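Bamau long desk in white, with the matching wall shelf: my review after 21 weeks

I should start by saying that I'm not a person who replaces furniture lightly. The table I worked at before this one came from my aunt's sewing room and had a drawer that only opened if you lifted and said something nice to it, and I kept it for years past the point of sense. So when I finally ordered the long white desk from Bamau (plus the floating shelf, which they sell separately and which I went back and forth on for most of March), I'd read more reviews than anyone needs to read about a flat surface with legs.

The price for the desk, shelf and delivery together came to $1,138. That's a lot for me, and I want to be fair to it. I had also looked at a Suominen that I loved, but it was shorter, and I like to spread out. I do bookkeeping for a few small shops and I still print things. At the end of a quarter I'll have paper going in both directions and a calculator somewhere underneath it, and on this desk I can leave one job laid out at the far end and start another one at my chair without stacking anything. I can't tell you how happy this makes me!

Putting it together took me and my sister one afternoon, with a long lunch in it. The instructions are drawings only, and step 2 shows the leg brackets from an angle I've never managed to see them from in real life, so we had them on backwards once. Everything was in the box, including a spare bolt that I've since lost. The top is heavy, so please don't try to turn it over alone.
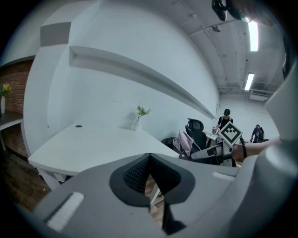 The surface is smooth and very white, and I did worry about that. Coffee rings wipe off with a damp cloth. Ballpoint takes more rubbing, and I've got one blue mark near my mouse hand that I suspect is with me for good. In the morning, with the blinds up, the white does throw a fair amount of light back at you -- I put a felt mat under my keyboard and that settled it. The smoothness is lovely for sliding papers along and less lovely for keeping a pen where you left it.

There's a round black grommet toward the back for cables. It's small. My lamp and monitor cords went through fine once I fed them in plug by plug, but the big brick on my laptop charger had no chance, so that one goes over the back edge and I've made my peace with it. A second hole at the other end would have been worth another 50 dollars to me, and I've written to Bamau to tell them so.

Now the shelf, which I nearly skipped. It has no visible brackets, and it runs along the wall above the desk so that the whole side of the room looks calmer than it has any right to. Hanging it is fussy. The paper template in the box tore on me, and I ended up drawing my own line with a Rornness level I've had forever -- I'd do it that way from the start next time. I keep it lightly loaded, and so far it hasn't sagged that I can tell.

I like to have something growing or cut nearby when I work, so there's usually a little vase of greenery pushed back against the wall. With all that white around it, even a plain sprig looks like you went to some trouble. The old table would have swallowed it up in five minutes.

Small complaints, then. The edges of the top are a bit crisp under the forearms if you type for hours, and the legs came with plastic feet that squeak when the desk is nudged. I stuck Ziltuverg-style felt pads on mine, or rather the real Ziltuvberg ones, which cost next to nothing and stay put.

Four stars out of five from me. I'd buy the desk again tomorrow, and I'd order the shelf in the same box and save the second delivery fee, which I didn't, and which still annoys me a little.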